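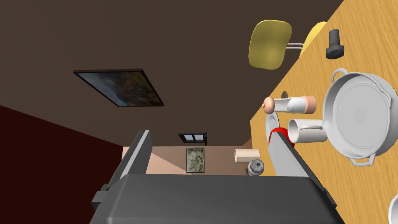 Figure 1. White casserole pan on a wooden table.

Shared Suppers in Nasorwood: Who Cooks, Who Comes, and Why
Benvinda Mota and Gintarė Koppel
13 February 2020

Our project began with a bean stew. Benvinda's grandmother used to cook for the whole street in Odton, and we wanted to know if people in Nasorwood still eat with their neighbors. They do, and we had a great time finding out!

We left a short survey at the library and the Esteves bakery, and got 775 forms back. We also visited 13 homes for longer talks, most of which ended with us being fed. The stories were wonderful - one man has made the same fish soup every June for his old rowing club, and he still argues with his sister about the bay leaves.

Most hosts told us they learned from watching a parent or an aunt. Very few used a written recipe. Gintarė tried to write down a rice dish as it was explained to her and ended up with 3 versions, all from the same cook (we tested them, and the second one was amazing).

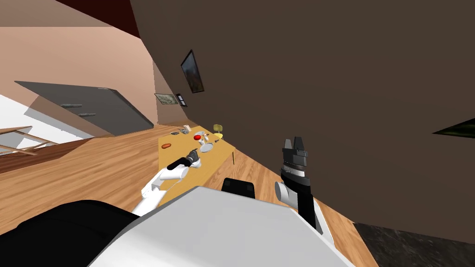
Does a shared supper have to be planned ahead?
Most of the ones we heard about were set up the same day, often with a knock on the door or a quick phone call.

The younger hosts surprised us most. Five of them had started their suppers after moving to the Clistent apartments, where they knew hardly anyone. They kept the food simple: soup, bread, fruit, whatever a guest brought along. We would love to go back next year and ask the guests the same questions we asked the cooks.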